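The Titport Ferry Letter

June: The timetable, and other works of fiction

Those of you who use the Jukcombe crossing will have noticed that the summer timetable is out. You will have noticed because it was pushed through your door, then pushed through it again a fortnight later with a slip of yellow paper inside saying that the first one should be disregarded. I disregarded mine by putting it under the wobbly leg of the kitchen table, where it has given better service than any timetable in years.

The second edition is a handsome thing. It has a blue cover, a map on which Titport is slightly nearer to France than I remember, and a key with eleven symbols. A small anchor means the boat does not run on school days. A small anchor with a line through it means it runs on school days only. A small fish means "see note". I have looked for the note. If you have it, please bring it to the next meeting and we will pass it round.

For newer readers, a little history. The crossing takes the best part of a quarter of an hour when the tide is kind and used to be run by the Gatti family, who owned a boat, a bell and a dog. You stood on the Jukcombe side and rang the bell. The dog barked, a Gatti came out and looked at the sky, and if he liked what he saw you were in Titport in time for the shops. There was no timetable. People complained bitterly about this, my mother among them, and she went to her grave believing that a printed list of times would put the whole business right.

Then came Plundell, who took over the route with a new landing stage and a promise of regular sailings. To be fair to Plundell, the sailings are regular. They leave at nine minutes past the hour in the mornings and nineteen minutes to in the afternoons, apart from the lunchtime one, which has a fish next to it. The difficulty is the bus. The 164 from the top of the hill arrives at the Jukcombe stage at eleven minutes past, and has done since before the new timetable was thought of. That leaves you two minutes behind the boat, which is a good distance for waving.

I wrote to Plundell about it in the spring. They replied that the boat times had been set after careful study of demand. I wrote to the bus people, who replied that the bus times had been set after careful study of the boat. They were very likely telling the truth, and meant the old boat. I asked each of them whether they might telephone the other, and got a customer survey from one and a form about lost property from the other. I filled in both. Under "item lost" I put "the morning". 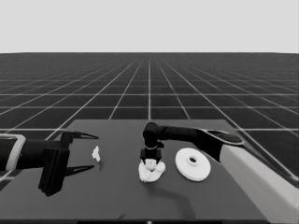 Primo Piras wrote in to say that I was being soft on the bus, that it had been reaching the stage at eleven minutes past only on good days, and that he had now missed the boat from it so often that he had started bringing a flask and the big crossword. He wanted to know whether the answer might be to move the boat and the bus by the same amount, in the same direction, so that both companies could say they had done something.

I fear this is exactly the sort of proposal that will be adopted.

The alternative is to walk down the hill, and plenty of us do. It is a pleasant walk if you are going down. Coming back with shopping is another matter, particularly since the bench at the bend was taken away for repainting. I can report that the bench is still being repainted. It must be a beautiful colour by now.

Then there is the money. The landing stage fund stands at 4,000 pounds, raised over two winters of soup lunches and a quiz at which the top three teams all turned out to be related. It was meant for a shelter on the Jukcombe side, so that anyone who had missed the boat could at least miss it in the dry. We have had one quotation, for a shelter with no back. A back was extra. So were sides. I asked what we would be getting for the basic price and was told "a canopy solution", and I am afraid I laughed, and the man went rather quiet, and I have not heard from him since. If anyone knows a joiner with a sense of proportion, I would like to be introduced.

A word about tickets. The paper books of ten are still good until the end of September, whatever you have been told at the kiosk. The kiosk may tell you otherwise because the kiosk has been given the first timetable. Be kind, hold up your yellow slip and stand your ground. Return tickets now last the whole day, which is a real improvement, and I want it noted that I said something nice.

Dogs travel free, as they always have. Bicycles are free before ten in the morning and one pound after it. Tricycles have a fish.

The next meeting is upstairs at the Titport reading room at half past seven in the evening. Anyone coming over from Jukcombe should know that the last boat home leaves at nineteen minutes to eight, so you will be able to hear the apologies for absence and possibly the minutes. We did ask whether it could be held back that night. The request has been passed to the relevant team.

Lifts home by road can be arranged. Leave your name at the library desk, and say if you mind sitting next to a cello.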